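Floor fans, trailing leads and the box under the desk: which tips are worth the bother?

By Faustine Gaillard
November 20, 2020

Every spring I get a pile of letters about the room that has to be a sitting room and a workroom at once, and every autumn the same people write back to say the advice didn't take. I'm not surprised. Most of it was written for rooms with one lamp and no people in them. I've tried a good deal of it at home and my opinions are below, for what they're worth.

Cable ties

Everybody recommends them. I bought a bag of 400 for a silly price and have used 14, most of which I later cut off again with the kitchen scissors. A tie is fine on leads that never move, such as the ones behind a television. On anything you unplug and carry about it's a nuisance. Use the soft hook-and-loop strips, or the wire twists that come round new appliances, and write on a bit of masking tape at the plug end what the lead belongs to. The masking tape has done more for me than all the ties put together.

Cable boxes

I don't trust them. You put an extension block in a lidded box, pile the spare lead on top and shut the lid, and now you can't see whether it's dusty, overloaded or getting warm. If you must have one, choose one with proper slots at both ends and leave the extra cable outside it. Never coil a lead tightly while it's in use, and never run one under a rug. I've seen that last one suggested as a "neat trick" and I wish people would stop.

The Kivden one I was sent in April had holes so small that a moulded plug wouldn't pass through. It now holds batteries.

Fans on the floor

A metal fan at floor level collects fluff off the carpet and then blows it about, whatever the box says about clean air. Before you buy a special brush, try this:

Switch off at the wall and pull the plug out.
Run the soft brush of the vacuum cleaner over the front grille, then the back.
If the grille comes off easily, wash it in warm water with a drop of washing-up liquid and leave it overnight on a towel.
Wipe the blades with a damp cloth, holding each one from behind so you don't bend it.
Put the grille back before you even think of plugging in.

The pillowcase trick, where you slide an old case over each blade and pull the dust off inside it, is meant for ceiling fans. People keep passing it on for small ones and it's hopeless, there's no room to get your hand in.

As for where the lead goes, take it along the wall if it'll reach. If it won't, move the fan. I know that sounds curt, but I've read any number of clever ways of crossing a floor with a cable and I wouldn't want my mother walking over most of them.

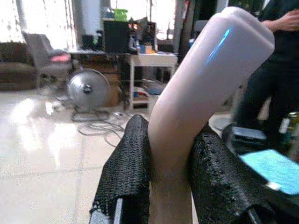 Pale plastic up close; behind it, a silver fan on the floor with grey cables round its base, and a cardboard box tucked away at the back.

Cardboard boxes under things

The usual line is that cardboard is for moving day and you should decant everything into matching tubs. Well, perhaps, if you like buying tubs. I had 3 from Trevetti and two of the lids cracked the first winter. A sound cardboard box in a dry room does the same job and costs nothing. Write the contents on the end that faces out, because the top is no use to you once it's under a desk. Keep it off a stone floor or an outside wall, where it'll go soft, and don't push it up against a heater.

I would throw out any box you haven't opened since you labelled it. Look inside first - I nearly lost the spare keys that way.

Cushions on office chairs

A loose cushion slides, especially on a shiny seat. The tip going round is a square of rubbery shelf liner underneath, and I was ready to be rude about it, but it does hold. Cut it smaller than the cushion so it doesn't show. Don't bother with the sticky dots, which leave a mark on the chair and another on the cushion.

Wash a bright cover on its own the first time. Mine turned a set of pillowcases pink, and the label had said colourfast.

Sofas and strong daylight

Turning the sofa away from the window to save it from fading is good advice for people with big rooms. My house was built in 1920 and the sofa goes in one place. Swap the seat cushions over when you hoover, draw the curtain on the brightest afternoons and put a throw on the arm that gets the worst of it. Fabric protector sprays I gave up on years ago. The treated arm faded at the same rate as the other one and smelt of pear drops for a week.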